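Ultthorpe Community Board > Coast and Environment > Seal scarers at the harbour mouth, anyone seen actual evidence?

marshgate_pete
So the harbour office wants to put acoustic seal scarers on the north wall from August, and the leaflet says they are "proven to reduce conflict between seals and anglers". Proven where? I read both sides of it twice and there is no study named, no site named, only the Tretex logo and a phone number. Tretex sell the things. I would like to hear from someone who doesn't.

Dunlin
There was a trial at Pultutia two summers back. Three units, left on day and night. The anglers said catches went up.

marshgate_pete
The anglers said. Did anyone write down catches before the units went in?

Dunlin
Not that I know of. But they fish there every week, I think they'd notice.

kelpie_76
They'd notice a good mackerel year as well, and that was one. I don't doubt they caught more fish. I doubt a box on a wall had much to do with it.

Old Groyne
I'll say what I said at the meeting on Thursday. A seal that has learned there is food at the end of a line will put up with a fair bit of noise. My worry is the porpoises, who get no food out of it and will simply clear off. We have 8 units proposed for a harbour you can throw a stone across. Has anyone asked what that does underwater?

Abdel Hamid
I put that question in writing. The reply was that the sound is "targeted". I asked how you target a sound in open water and I've had nothing back. To be fair to them it was only last week.

Dunlin
You're all very quick to knock it. My brother-in-law lost a whole morning's bass to one seal. What is he supposed to do, write a letter?

kelpie_76
He could try the other side of the wall. Sorry, that sounds ruder than I meant. I do get that it's annoying, I just don't think annoying is worth 4000 pounds of harbour money with no way of telling if it worked.

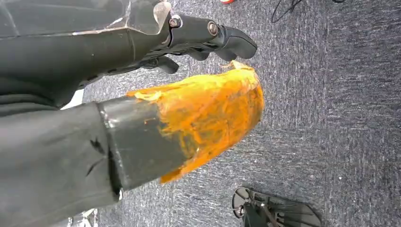

Black gripper, two bolts on the finger.

Ettore Zuccaro
I worked on fish farms for years and we had scarers on the cages. My experience, for what it's worth: good for a few weeks, then less good, then the seals turned up when they heard it switched on. We called it the dinner bell. What did help was tighter netting and clearing dead fish out quickly. Neither is much use to a bloke with a rod, I admit.

Old Groyne
Dinner bell is the phrase I was trying to remember.

Dunlin
Fish farm isn't a harbour though, is it? Cages full of salmon are a much bigger draw than a few anglers. You can't just carry one over to the other.

Ettore Zuccaro
No, fair point. But then Tretex can't carry Pultutia over to us either. That's open beach with a strong tide.

marshgate_pete
Which brings me back to where I started. If they want to try it, fine, try it. Count seals and porpoises from the wall for 35 days with the units off, then the same with them on, and have someone other than Tretex do the counting. I'd accept the answer either way.

kelpie_76
Would you though?

marshgate_pete
I'd grumble, but yes.

Abdel Hamid
I'd do early mornings if somebody else takes the evenings. I still want to see the sound levels before any of it goes in the water.

Dunlin
Put me down for an evening then. Might shut you lot up – or me.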